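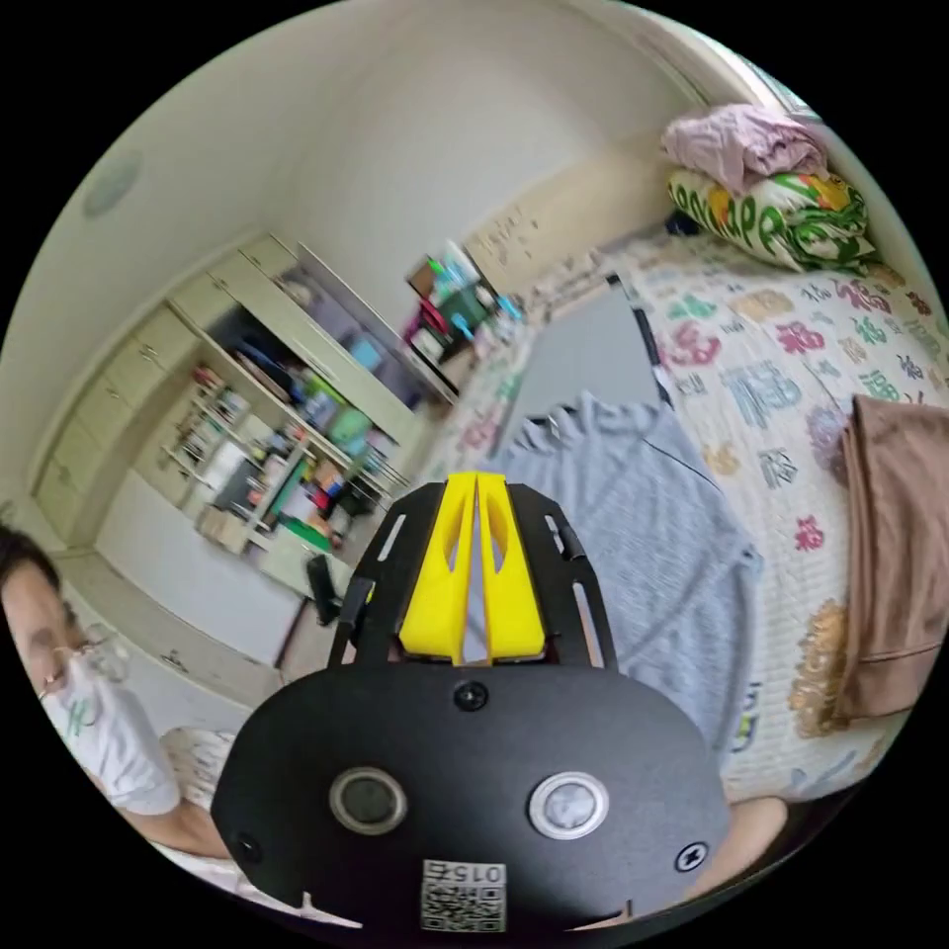 Pao-chu Au: You always write about the night work itself, but never about the sleeping. How do you manage to sleep in the daytime? I start at Dahlgren next month and I am a little afraid of it.

Sixten Backlund
This became too long for one reply, so I make a thread of it. I am not a doctor. I have worked nights in the parcel hall at Dahlgren for a good while, and I slept very badly for the first part of it.

2/
My first mistake was to go to bed the moment I came home. I got off the number 13 bus from Tutlow, ate nothing, closed my eyes and lay there angry. My head was still sorting parcels. Now I give myself one hour. I eat something warm and I do not read the news.

3/
Food: porridge, or soup from the day before. A fried breakfast tastes wonderful at seven in the morning and then it sits in you like a stone until two. I still do it on the last shift of a row, I admit, with extra toast.

4/
Coffee is the difficult one. I stop at two o'clock in the night. The colleagues at the far belt drink it until five and say they sleep like babies. Maybe so. I have tried it and I was awake to hear the school children going home for lunch.
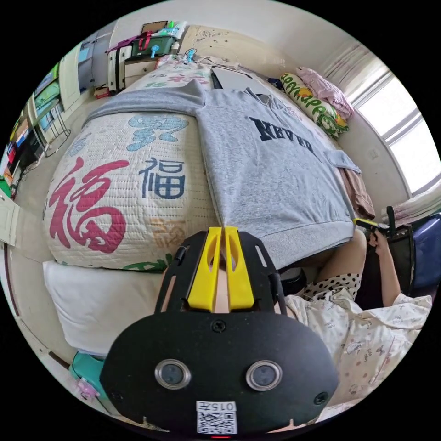 Sixten Backlund
Night sorter at Dahlgren, Grekholm. Writes here about shift work, buses and soup.

5/
The bed. I spent far too much time reading about mattresses. What helped me more was to have two thin covers in place of one thick one. The day gets warmer while you sleep, the night gets colder, and a heavy winter duvet is made for the second case. At noon I push one of them off without really waking up.

6/
Light. I had expensive curtains from a shop in Kurkmont and the light still came in on both sides, as a bright stripe exactly over my face. I fixed the edges to the wall with the kind of tape that has small hooks. It looks ugly and it works. An eye mask is good too, if you can stand it. I can't, it always ends up around my neck.

7/
Noise. Ear plugs of foam, the soft sort. Roll them thin, pull the ear a little upwards, put them in and hold a finger there until they have grown. I used them wrong for months. I only pushed them in as they were and complained about the quality.

8/
If you live with others, write your sleeping hours on the fridge. My family is kind, but kind people also vacuum. In February I had a week with builders on the stairs and there was no trick against that, I slept at my brother's. 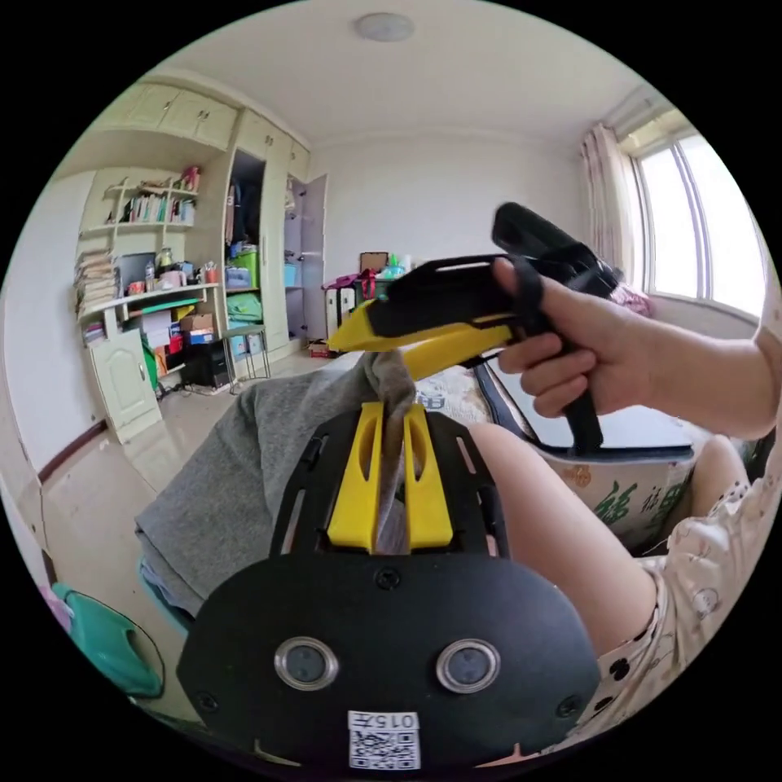 And what about the free days, asks a reader under post 6, do you turn back to normal people's hours or do you stay awake all night alone in the kitchen?

9/
Good question, and I have changed my mind on this. Before, I turned completely. I stood up at eight, had lunch with everybody, and then I was a ghost on the first shift back. Now I meet in the middle: to bed at three in the night, up at eleven. I miss breakfast with the family but I am there for all the rest.

10/
The afternoon before the first shift I lie down for ninety minutes, also when I am not tired. Some days I sleep, some days I listen to the radio with my eyes closed. Both are better than going in with nothing.

11/
Clothes are a small thing, but I was always cold around four in the morning and took it home with me in the bones. Now I change into something soft and dry as soon as I am in the door, and socks. Warm feet in bed, cool room. My grandmother said this too and I did not listen to her.
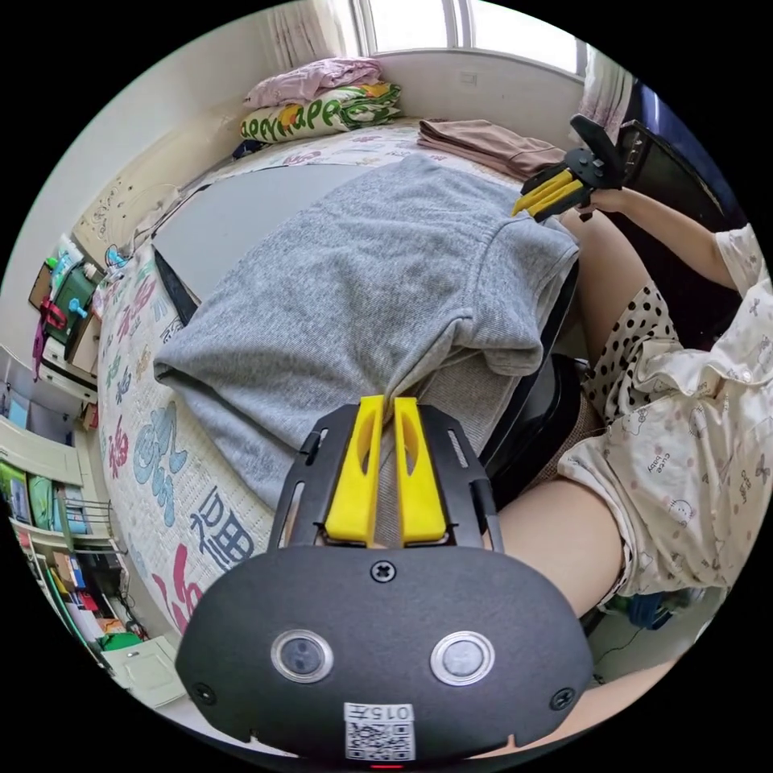 Grey knit sweatshirt, folded.

12/
For Pao-chu especially: ask on your first day which rota you are on. The old one at Grekholm goes backwards (night, then late, then early) and it is much harder for the body, in my experience. The forward one is new from March 2026, but not all halls have it. You can ask to be moved. It took me three letters.

13/
One more thing. If you have slept badly for several weeks and you fall asleep on the bus or, worse, at the wheel, please go to a doctor and say that you work nights. I waited too long with it. I was ashamed, as if sleeping was a thing every child can do and I could not.

14/
I stop for now, the bus goes in twenty minutes. Next time I write about what to pack to eat, many have asked for the lentil soup. Pao-chu, send me a message when you know your hall.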